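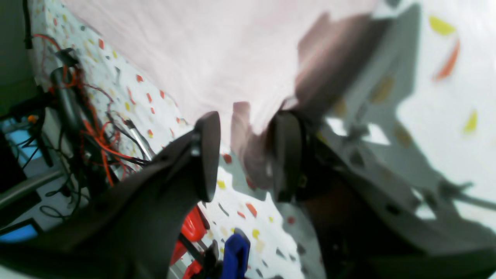 Pink pieces above the speckled table

Pink fabric marks after folding
Rilden – March 11, 2020

I fold a large pale pink sheet on a speckled table. Faint wrinkles stay in it after 2 days on the shelf. Is it the folding or the drying?

Skomau
Drying, most likely. Take it out slightly damp, smooth it flat, wait 20 minutes, then fold in thirds.

Pearce
Iron it. Low setting, test a corner first – pale pink can yellow.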